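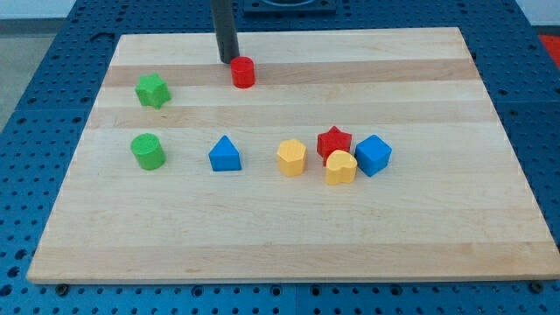
The Willon board with part of the block set out on it.

I've had the Willon maple board since December, and the Vendberg shape blocks for nearly as long, and I keep getting asked about both, so I'm doing them in one go. If you're only here for the blocks, skip down a bit.

The board first. I bought it to cut bread on. It's a butcher-block style board, pale strips of maple glued up side by side, and mine came with a couple of strips that are quite a bit darker than the rest. One is almost amber. The listing photo showed a board that was the same color all the way across, and I'll admit I had a little sulk when I opened the box. Then I left it out for a week and decided I liked it better than the one in the photo. If you want a perfectly even board, buy in person, because Willon won't let you pick and their exchange page says natural variation doesn't count as a fault.

It is heavy! I have weak wrists and I don't enjoy carrying it from the counter to the sink, which is why it stopped being a bread board after a while and turned into a play and sorting surface. It's very good at that. It doesn't slide, it doesn't flex, and small things stand up on it without wobbling. I used to put the kids' stuff out on a plastic tray from Yao and every time somebody leaned on the corner the whole lot fell over (and then there were tears, some of them mine).

Oiling: do it. I skipped the first round since the leaflet said it came pre-oiled, and by the second month the wood felt dry and a bit furry along one end. Two coats of plain mineral oil fixed it. The leaflet is a single folded sheet in very small print, by the way, and the care section is on the back under the warranty stuff where I completely missed it.

Now the blocks. I got the Vendberg set secondhand first, missing the bag, and then bought a new one when I realized how much use it was getting. They're small colored plastic blocks, cylinders and stars and so on, in good strong colors. The green is a proper green and the red is a proper red. I mention it because the Vamico set I had before had an orange and a red that I could not tell apart under the kitchen light, and asking a four-year-old to sort by color when you're guessing yourself is no fun at all.

My favorite piece is the star. It's six-pointed with a flat top, chunky enough for small hands, and the points aren't sharp. I've stepped on it in socks and lived. The cylinders are great too, short and fat so they stay upright, and having the same shape in more than one color means you can play it both ways. All the greens together, or all the cylinders together and who cares about color. We've also done patterns in a row, copy-my-row, guess which one I took away, and a sort of shop that I never understood the rules of.

What I'd change: the cylinders roll. Obviously they roll, they're cylinders, but if one gets tipped on its side it is off the table and under the stove before you've put your coffee down. The Yao tray had a rim, which is the one thing I miss about it. The Willon board has no rim or groove at all. I've thought about sticking a strip of felt along the edge and haven't done it.

The other thing is the storage bag that comes with the new set. It's thin, the drawstring came out of ours in the first week, and getting it threaded back through took a safety pin and most of a TV show. We use an old lunch box now.

Cleaning is easy. The blocks get warm water and dish soap in a bowl, then a towel. I haven't tried them in the dishwasher and the box doesn't say either way, so if anybody has, please leave a comment. Marker comes off with a bit of rubbing alcohol. The board only ever gets a damp cloth and then I stand it on its edge to dry, and so far it hasn't warped or split.

Somebody asked me last time whether the board is worth it if you don't plan on cooking with it. Hmm. It's a lot of wood to buy for playing on, and a cheaper one would do the same job if it's thick enough. But mine gets pulled out most days, it looks nice, and I can still chop on the other side when I need to - I keep one face for food and one for everything else, with a pencil mark on the end so I remember which is which.

The blocks I'd buy again tomorrow. I already did, really, given that I own two sets. If you have a choice between Vendberg and Vamico and the price is close, go for Vendberg for the colors alone. The Vamico pieces were lighter too and tipped over more easily, although their bag was much nicer, with a real zipper.

Scores, for those of you who scroll straight to the bottom: four stars out of five for the Willon board, losing one for the weight and the hidden care instructions. Four and a half for the blocks, and the missing half is entirely the drawstring.

Posted Fri 27 March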